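Clullanari Household Advice
Kitchen and Workshop Tips: Preparing a Table for the Cilum Rehearsal Service

Households that are considering a robotic arm for the kitchen may now have their table rehearsed in simulation before any equipment is delivered. The service, offered under the name Cilum, is reviewed on this page together with the preparation it requires. 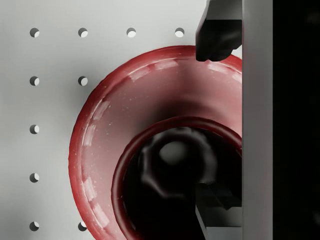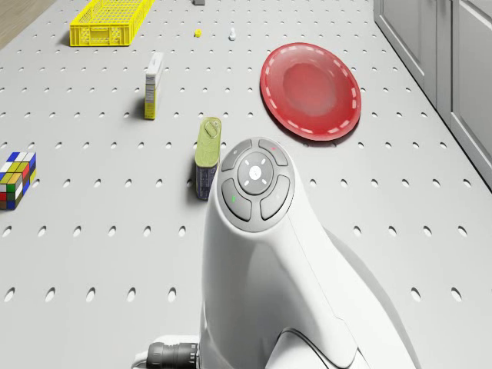 Simulated views of the arm and the perforated table.

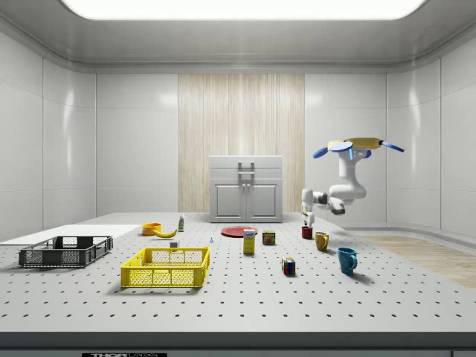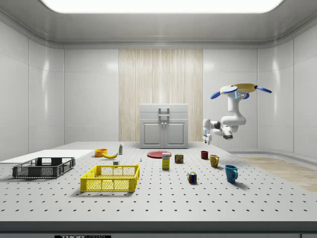
Written by the Senior Adviser, Home Equipment
Clullanari Household Advice
Reviewed 3/21/24

What the service provides

The customer submits a list of the items normally kept on the table, with their sizes. Cilum builds a computer model of the table, places the items on it, and runs the arm through a set of ordinary clearing and sorting tasks. A written report follows, with a marked plan showing where each item should stand. The standard package covers 70 rehearsed movements. The extended package covers 163 and includes a second layout of the customer's choosing.

Our review used the standard package with a mixed group of items: mugs, a plate, a bowl, a banana, a can, a carton, two open baskets and a puzzle cube. Readers will recognize most of these from their own counters, and the tips below apply equally to a table that is cleared by hand.

Placing mugs and cups

Turn all handles the same way. The yellow mug and the blue mug in the last two pictures both have their handles to the right, and this is the arrangement we recommend for any shared work surface. Leave at least the width of a hand between one mug and the next. The report from Cilum gives the gap in inches and should be followed where it asks for more.

A vessel with a wide, flared rim needs separate consideration. The first picture looks down on a red one with the two fingers of the gripper at its right side. Vessels of this form should be entered on the item list by the width of the rim and by the width of the base. Customers who enter only one measurement will receive a plan with the neighboring items set too close.

Plates and flat boards

A flat plate offers little for a gripper to hold. Place it toward the middle of the table, where it can be approached from more than one side, and keep tall items from crowding its edge. Thin cutting boards may be left at the side of the table as a resting place for a basket. They should not overhang.

Tall and narrow items

Cartons and small bottles tip easily. Stand them toward the back and do not place them in front of anything that is used daily. A half-empty carton should be listed as such; the form has a box for this on its second page. Cans may stand beside a carton, with their labels facing forward so that a household member can read them without reaching.

Baskets

Open baskets with latticed sides are suitable for both storage and sorting. Assign one purpose to each and keep to it. A basket intended to receive items should be empty when the session begins. In the last picture the yellow one is empty and stands near the front of the table, a sensible position for a receiving basket.

Fruit and loose items

Keep fruit beside its bowl or in it, and away from the front edge. Very small objects are best gathered into a shallow dish. If they must remain on the table, list each one separately.

The perforated surface

Cilum models a perforated tabletop by default. Owners of a similar board, in a workshop or elsewhere, should brush it weekly with a dry, soft brush and should not pour cleaning liquid directly onto it. Wipe with a damp cloth and dry from beneath where access permits. Customers with a plain surface may request one on the order form at no added charge.

Price and delivery

The standard package is priced at $123. The extended package, with the Groltus mounting survey, is $1,023; the survey consists of a visit to the home and a written statement on whether the wall or ceiling can carry the arm. Our report arrived in roughly nine business days. Orders placed in November should be expected to take longer.

Assessment

The marked plan is clear and may be followed by any adult in the household. The item list is tedious to complete, and the form does not save partial entries. The Cha help desk, which answers inquiries for Cilum, replied to both of our questions in writing on the day they were sent.

We recommend the standard package to households with a fixed table and a settled set of kitchenware. Those who rearrange their counters often will find that the plan goes out of date, and a revised plan is charged as a new order. The extended package is suitable only where the arm is to be hung from above.

Before ordering, measure every item twice and keep a copy of the list.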